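The Bandach goat attack was a disputed animal incident in the hill town of Bandach, in which a herding dog named Murkirska was blamed for the deaths of two goats and then, according to local retellings, cleared by the town's children. The story is widely repeated in the area. Much of it rests on thin evidence.

Background

Murkirska belonged to Hortensia Toledo, who kept a small flock on the edge of town. One morning in April, a neighbor, Satish Tyagi, found two of his goats dead beside a broken fence. He reported seeing a large pale dog running uphill. Toledo's dog was large and pale, as were several others in Bandach, a town of 3000 people.

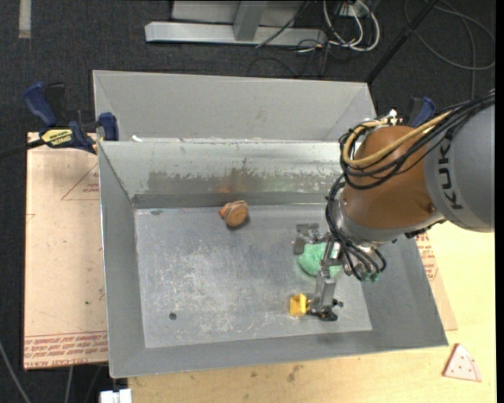 A KUKA robot arm reaching into a gray metal bin, with a small yellow block near the gripper's fingertip.

Hearing and petition

A hearing was held the same month. Tyagi asked that the dog be put down. Toledo said it had been shut in a shed overnight, a claim supported only by her niece, Macarena Saavedra. A petition to spare the animal collected 171 signatures. Later accounts credit schoolchildren with gathering them, but the surviving pages show mostly adult handwriting, and three of the names appear twice.

The dog was returned to Toledo on the condition that it be kept on a chain. No finding was made on who or what killed the goats.

Disputed claims

The best-known version, a pamphlet by Josefina Medina, says that a wild animal was later caught near the same fence. Medina gave no source. Macarena Alarcón, who reviewed the hearing notes, found no mention of any such capture and considered the story a late addition. She was equally doubtful of Tyagi's sighting, made before sunrise by his own account.

A claim that Murkirska went on to rescue a lost child appears only in the pamphlet's second printing.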